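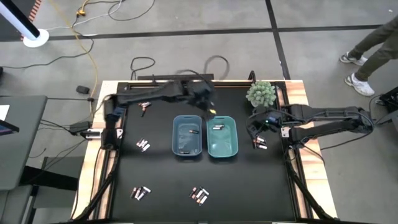 Hilde Timmermans asks that batteries be sorted before they leave the table, and never in the collection box.

4.2 Sorting Loose Batteries

1. Set 2 plastic bins side by side in the middle of the table.
2. Place used batteries in one bin and unused batteries in the other.
3. Tape the ends of any battery rated above 5 volts.
4. Empty each bin at 12 batteries.

Caution: Leaking batteries must not go in either bin — use the Rokaden pouch and close it fully.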